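Chapter 7

Getting Things Done by Hand: Tools, Grip and the Cost of a Task

Before you start

You will need what you learned in Chapter 4 about fixed and variable costs, and a passing memory of Chapter 5 on the division of labour. If Chapter 5 has already slipped away, reread the section on the bakery and come back. The bakery will not mind.

7.1 The trouble with a simple job

Ask a manager how long it takes to fold a letter and put it in an envelope and you will get an answer at once, usually a wrong one. The manager is thinking of one letter, folded by someone in a good mood. The clerk who does it all afternoon is thinking of the box of letters, the walk to fetch the box, the envelope that will not open, and the telephone.

Economists have been slow to take an interest in this sort of thing. It is much more agreeable to draw a curve called "labour" and leave the paper cuts to other people. But a good share of what any business pays for is small movements of the hands, and a student who cannot cost a small movement will sooner or later misprice a large contract.

Take the case of Ikamano, a stationery firm that we shall follow through this chapter. Ikamano sold boxed writing sets, packed by hand on the upper floor of a building with a poor lift. Its owner, Wanting Ye, had set the price of a set by adding up the paper, the box and the ribbon, and then putting a bit on top for packing. The bit on top had been chosen some years earlier and had never been asked to justify itself.

In September the firm won an order for 757 sets from a chain of gift shops. There was cake. By the end of the month the order had gone out complete, the customer was delighted, and Ikamano had lost money on every box.

7.2 What the bookkeeper found

Anqi Ding kept the books, and it fell to her to explain how a firm could be both busy and poorer. She began where the accounts ended, at the packing table. For two days she sat beside the packers and wrote down what they did, a habit that made her briefly the least popular person in the building.

Her notes divide the work into three kinds. There was handling that the customer paid for, such as laying the sheets in the box. There was handling that made the first kind possible, such as squaring up a stack. And there was handling that served no one, such as moving the same stack from the left of the table to the right and then, after tea, moving it back.

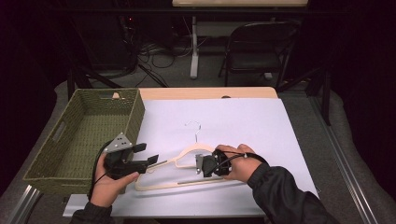

Figure 7.1 Two hand-held grippers over a sheet of paper.

The third kind came to more than anyone had guessed. Ding was careful to say that the packers were not idle. They were working hard at tasks that the layout of the room had invented for them. The ribbon lived in a cupboard behind the door, so every trip for ribbon began with closing the door.

We call this cost hidden handling. It appears on no invoice, it is paid for in full, and it tends to be defended with great warmth by whoever chose the cupboard.

7.3 Unit handling cost

To bring hidden handling into the open we need a measure. The unit handling cost of a product is the total wage paid for all handling, useful or otherwise, divided by the number of finished units.

Notice the word "finished". On one of her two days Ding watched 276 boxes being started and 200 leave the room. Dividing by the larger figure gives a cheerful result and a false one, and Ye had been dividing by the larger figure for years.

The remaining 76 boxes had not vanished. They were waiting on a shelf for lids, and the wages already spent on them were waiting there too. We shall return to work in progress in Section 7.6, where the lids arrive.

Key terms in this chapter

Hidden handling
Unit handling cost
Work in progress
Layout cost

Think about it

Choose a task you do by hand every week. Write down each movement you make, including those you would prefer to leave out. Which of them would a customer be willing to pay for?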